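3.2 Folding surfaces in shared laundry rooms

Respondents at Stovbridge were asked where clean clothes were folded. Of 212 households, most named a surface close to the washing machine, often one that also served other purposes (Moynihan and Ó Néill, in preparation).
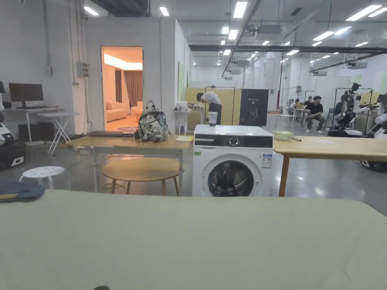

Figure 4a. Pale green padded surface with folded denim at the left; front-loading washing machine beyond.

Padded surfaces were preferred for heavy cloth. At Fanance, 14 households reported folding denim in layers before stacking it, and the soft creases were pressed out by hand at a later stage.

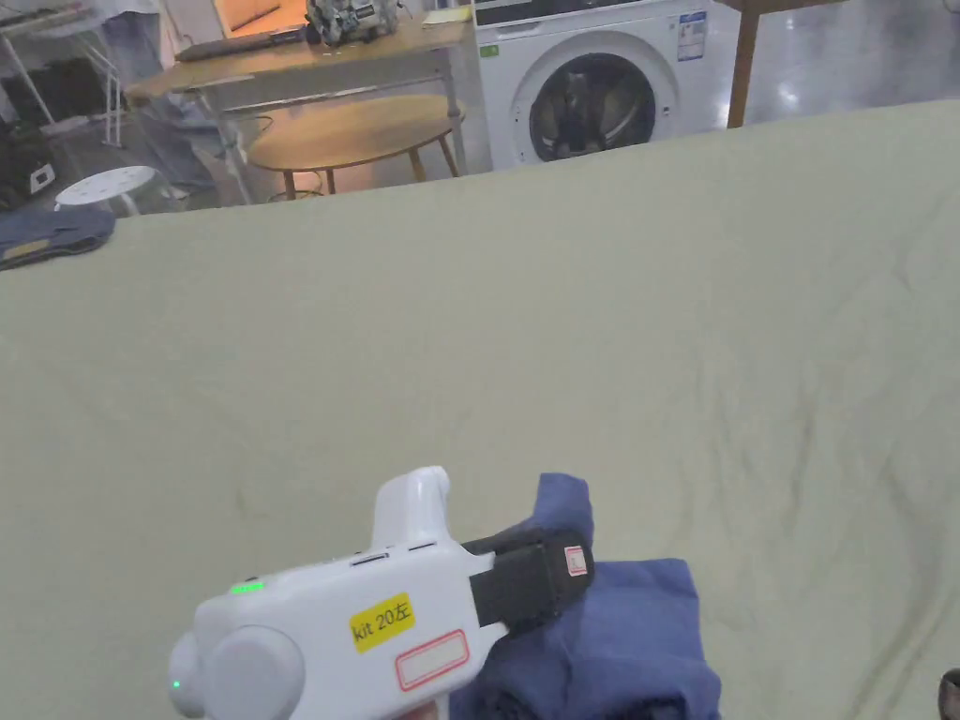
Figure 4b. Dark blue cloth bunched in several layers on the green sheet.

Differences between the two sites are considered in Section 4.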